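Carrinho de passeio Loltside: a nossa opinião depois de um verão inteiro em família

Quem anda por aqui há algum tempo já sabe que eu adio as compras grandes até ao limite do razoável, e o carrinho novo não fugiu à regra. O nosso antigo, herdado da minha cunhada, perdeu uma roda na semana em que marcámos as férias (que pontaria!) e lá fui eu passar serões agarrada ao telemóvel a comparar pesos, medidas e travões. Acabei por escolher o Loltside, comprado na loja Erero por 200 euros, com os nossos dinheiros e sem descontos de bloguista, que isso fique já dito.

Usámo-lo em junho, julho e agosto, e agora em setembro continua a ser o carrinho do dia a dia, por isso acho que já posso falar dele com alguma propriedade.

Primeiro, o fechar. Fecha com uma mão, é verdade, mas nos primeiros dias eu precisava das duas e ainda de um joelho. Há um botão debaixo do punho que tem de ficar bem premido enquanto se puxa a alça do assento, e enquanto não se apanha o jeito é um bocadinho desesperante, sobretudo com uma criança ao colo e outra a perguntar quando é que se come. Falando nisso: a hora do lanche marcou o ritmo de todas as nossas saídas, e nunca me arrependi de sair de casa com a barriga dos miúdos já composta.

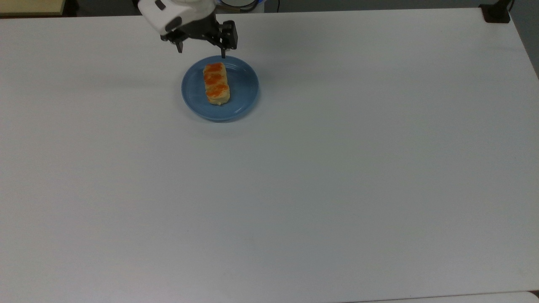

Lanche no prato, antes de sair para o passeio.

Fechado, ocupa mesmo pouco. Medi 46 centímetros de largura, e coube na bagageira ao lado da mala grande, do saco da praia e da geleira, coisa que com o antigo era impensável. No comboio ficou encostado aos nossos pés e ninguém tropeçou nele.

A capota é o que mais me agrada. Desce quase até à barra da frente e salvou-nos várias sestas ao fim da manhã. Tem uma janelinha de rede para espreitar, presa com velcro, e aqui vai a minha primeira queixa: o velcro faz um barulho medonho! Aprendi a deixá-lo aberto antes de o mais novo adormecer. A segunda queixa vai para o cesto, que é raso e tem a abertura muito estreita. Leva uma muda de roupa, as fraldas e um casaco, mas não contem com ele para as compras do mercado.

Quanto às rodas, em passeio liso desliza lindamente e até a minha filha mais velha o consegue empurrar (insiste em fazê-lo, de resto). Em calçada vibra bastante. Na areia nem tentem, nós fizemos o disparate e acabámos a carregá-lo em peso até à toalha, eu de um lado e o meu marido do outro, a rir e a resmungar ao mesmo tempo.

A minha amiga Pendo Mbwambo tem o Kashindye, que é mais caro e bem mais robusto, e trocámos de carrinho durante uma tarde. O dela ganha em conforto, sem dúvida nenhuma, com uma suspensão que se nota logo. Só que pesa cerca de 13 quilos, e eu moro num segundo andar sem elevador. Devolvi-lho com alguma pena e os braços a pedir descanso.
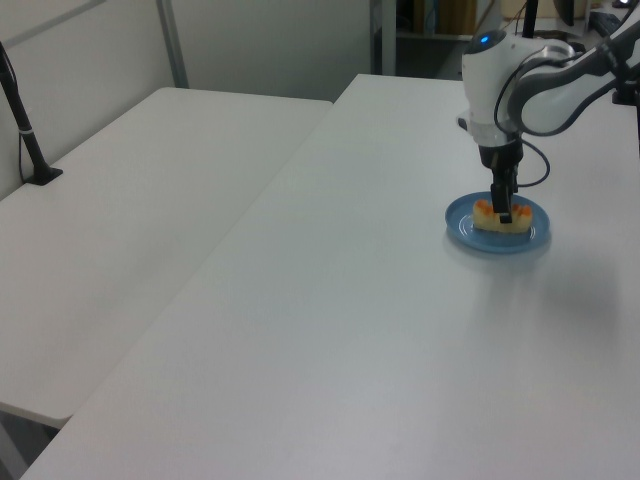 Vale a pena?

Para nós, valeu. Se viajam muito, se têm pouco espaço na bagageira ou escadas para subir, acho que vão gostar tanto dele como eu. Para quem vive numa zona de calçada antiga, ou quer um só carrinho desde o nascimento, talvez seja melhor experimentar primeiro outros modelos, até porque o encosto deste não deita por completo.

Dou-lhe 4 em 5, e a estrela que falta fica para o cesto e para o velcro. Comprei à parte o saco de transporte da Ernent, que serve à justa, e quando o tiver usado mais umas vezes venho cá contar-vos se as costuras aguentam.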